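Standwood repair room gets a new sorting table, and I'm a fan

I stopped by the Standwood parts library in December, mostly to drop off a shoebox of old cables, and ended up staying until they turned the lights off. The big change is the table! For years everything came in through one giant crate by the door, and if you wanted a connector you dug for it. Now donated electronics get sorted into yellow bins first, with boards kept apart from the wires, and a steel tray in the middle lined with plain paper so small stuff shows up when you set it down.

The library took in 600 pounds of odds and ends last year, most of it from the Vurkia swap days, and it has about 100 regular borrowers (I'm one, and yes, I owe them a soldering stand). A $2000 grant from the Pemer fund paid for the bins, the shelving and better lights.
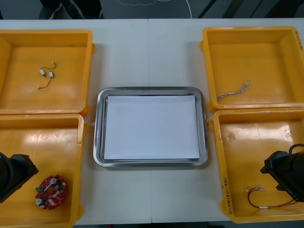 Joaquim Azevedo would have spent some of that money on labels. He told me he's all for the bins, but he still can't tell which wires have been tested and which came straight out of someone's garage, and he'd like a tag on every one before it goes on the shelf. Fair point. I took home a connector last spring that was dead as a doornail.

Sorting nights start at 6 p.m. in the old Echevarría building, side entrance. Bring cables, little circuit boards, plugs, whatever is rattling around in your junk drawer, but please no batteries. Those still go to the county drop-off on Pemer Road.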